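Gurkivell puts its hand-held gripper kit on sale, and I get to tell you about it

For release: immediate
Contact: Cadi Prosser, Gurkivell

Hello from Gurkivell! I'm Cadi Prosser, I look after the product side of things, and I've been allowed to write this one myself because I've been carrying the thing about for months and would like to be the one who announces it. From December you can order the Dirkum, our hand-held gripper kit for recording how people do everyday jobs with their hands, so that a robot arm can be trained on the recordings later.

If you work in this field you'll know the usual routine. You book the arm, you book the person who knows how to drive the arm, you spend the morning getting it to behave and you go home with a handful of decent recordings. With a Dirkum you pick up the gripper, go to wherever the job is done and do it. Kitchens, canteens, workbenches, a table at home on a Sunday (yes, I've done that, and my family have opinions about it).

What's in the box: the gripper itself with its camera fitted, two pairs of fingers, a charger, a carry case, a calibration card and a printed booklet that I wrote most of, so please be kind. The fingers come off with a single key that clips inside the lid of the case. The case weighs 4 kilos with everything in it, and it'll go on your shoulder without much fuss.

The software side is called Wuter. It takes the recordings off the gripper, lines them up, throws out the ones where the tracking was lost and hands you the rest in a tidy folder. I'm not a programmer and I can use it, which was the test we set. If you already have your own way of handling recordings you can skip Wuter altogether and take the raw files. We won't sulk.

We've spent most of our testing time on table jobs: laying out, clearing away, moving cups and trays, picking up cutlery. They sound easy until you try one with two stiff fingers! A spoon lying flat is a proper nuisance, and a saucer is worse, and a tray with a raised rim gives you one more thing to bump into on the way down. We went back to the shape of the fingers again and again over this, and the slope on the current pair came out of a long and slightly bad-tempered week of teaspoons.
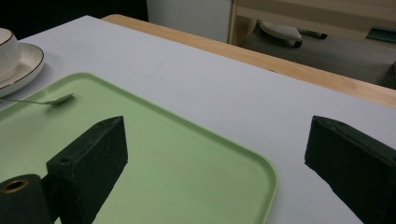

Rocío Acuña reckons the spoons are where it earned its keep. She had an early kit on trial and told us that her first session was dreadful, her second was passable, and by the third she had stopped thinking about the gripper and was just getting on with the table. She also told us that the first grip we sent was too fat for her hand, and that she'd said so in two emails before we did anything. She's right, and I'm sorry, Rocío. The grip now comes in two sizes and you choose when you order.

Nahuel Sosa, also on the trial, was less taken with it at first. He wanted the trigger lighter and he wanted a louder beep when a recording starts, having once worked through a whole set of cups with nothing being saved. The trigger is lighter now. The beep is a lot louder (sorry to anyone in the next room) and there's a small light on the back of the grip as well.

Between them our trial users made 2,000 recordings, and we've been through every one. The commonest fault was moving too fast near the object, so the booklet has a page on slowing down, and Wuter will flag any recording where the gripper is going quicker than your arm could manage. You set that limit yourself for whichever arm you have.

A few things it won't do. It isn't waterproof, so you can clear a table with it but please don't wash up. It doesn't like very dim rooms. It only records one hand at a time unless you buy two kits, and pairing two of them is still a bit fiddly. Leandro Ocampo is working on that here and would like me to say it'll be ready in the spring, so there we are, Leandro, I've said it.

We're also starting a lending service called Ji for anyone who needs a kit for a short project and can't justify buying one. You get the full Dirkum case, a spare battery and a video call with one of us on the first day to get you going. Send it back when you're done, with the fingers wiped, please. Ji costs £69 a week, postage included both ways within the UK. If you decide to buy at the end, we take your first week off the price.

We've built 116 kits for the first batch. Trial users get first refusal, then it's simply the order your emails arrive in. Replacement fingers will be sold in pairs, and the drawings for them will be free to download if you'd like to print your own or try a different shape. If you come up with something better than ours for teaspoons, do send it in, I'd love to try it.

Orders and Ji bookings open at 9 am on the first working day of December, through the Gurkivell website. Aldana Quiroga is looking after both and will answer questions about delivery, grip sizes and invoices. For review kits, interviews or a go with a Dirkum at our workshop, ask for me. There's tea, and you'll be expected to pick up the spoon.

Ends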